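Print this page | E-mail this page

Household Tasks Project: progress report to the Drestness Fund
Reporting period to the end of June
Prepared by Anisa Ong, project lead, Cullari

1. Summary

Work in this period centred on the open day we agreed to hold as a condition of the second payment. It went ahead in June at our Geerts Street rooms. The main demonstration was shoe tidying: a two-armed robot in a simulated flat, picking up shoes from the floor and taking them to an open shelf unit. The rest of the period went on preparing the simulation for it and on the fault list from the last report. Spending is within budget apart from screen hire, covered in section 5.

2. Preparing the demonstration

You asked in the spring why we had settled on shoes. They are a common thing to find on the floor, they come in pairs, and they are awkward to hold. A trainer has soft sides and loose laces, and a leather shoe is stiffer and smoother. A grip that suits one does not always suit the other, so a short task covers a good deal of what we need to test.

The shelf unit in the simulated flat is low, white and open at the front, with an upper and a lower compartment. We chose an open unit so that visitors could follow what was going on without a door getting in the way. Doors and drawers are planned for the next stage.
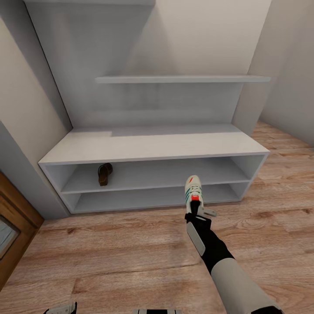
Grip position took longer than expected. We had been holding shoes by the middle, and this left too little room to turn them at the shelf. Since April the default has been to take them by the heel. We ran 1594 simulated attempts with the new setting before the open day, which is more than the 1000 in the work plan. The full log is with your office. I have left the success rates out of this report because the scoring method changed part way through, and the earlier and later runs cannot fairly be compared. A rescored set will follow.

3. The open day

Doors opened at 10 am and the last session finished at 4 pm. We ran nine sessions, each with a short talk, a run on the large screen and time for questions. The room takes up to 19 people seated, and the two sessions after lunch were full. Careo sent staff from their home support side, who stayed for most of the afternoon and asked to see the same run several times from different views.

Visitors mostly wanted to know three things: how long the robot takes, what happens if it drops something, and when any of this will be tried in a real home. On the last point we kept to the wording agreed with you and said that no home trial is planned within the present grant.

The part that drew most comment was the use of both arms. Several people had assumed the robot would carry one shoe at a time. Holding a different shoe in each gripper saves a trip, but the arms have to be kept clear of each other and of the glass door, and that slows the turn.

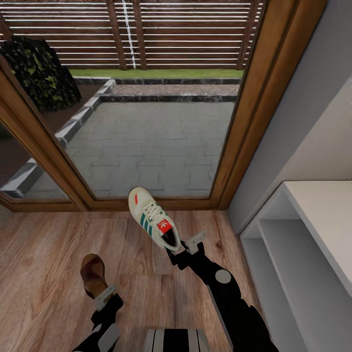

Picture: Cullari, Household Tasks Project

We had one stoppage. In the fourth session the simulation froze while loading and had to be restarted, which cost us ten minutes. The cause was a memory setting on the hired computer — our own machines were not affected. The remaining sessions ran to time.

4. What we learned

The talk was too long. By the third session we had cut it by half and moved the questions to follow the run, and that worked better. People also found it hard to tell the robot's left from its right on screen. We will add plain labels before the next demonstration.

On the technical side, reaching down to the floor is still the weakest step. The arm has to come in low without pushing the shoe along, and a shoe close to the robot's own body leaves little room to work in. Mirrored surfaces are a second concern. The flat has a large mirrored wardrobe, and we want to be sure that a reflection is never taken for a real object.

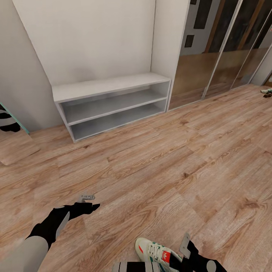

Both points are on the list for the coming quarter, with floor pick-up first. Careo have offered to comment on room layouts, and we expect to send them a first set in August.

5. Money and staffing

Screen hire came in above the estimate and was met from the travel line, with your approval. There were no staff changes.

6. Next steps

Rescore the earlier runs. Add left and right labels. Begin work on doors and drawers. We would like to hold a second, smaller demonstration in the autumn and will send dates for you to choose from.

Print this page | E-mail this page

Comments (3)

geertsresident
Came to the 2 pm session. Interesting, but I could not hear the talk from the back row. A microphone would help.

P. at Careo
Thanks for having us. Could the room layouts include a narrow hallway? Most of the homes we visit have one.

Marlow77
Is the log of attempts going to be made public or is it only for the funder?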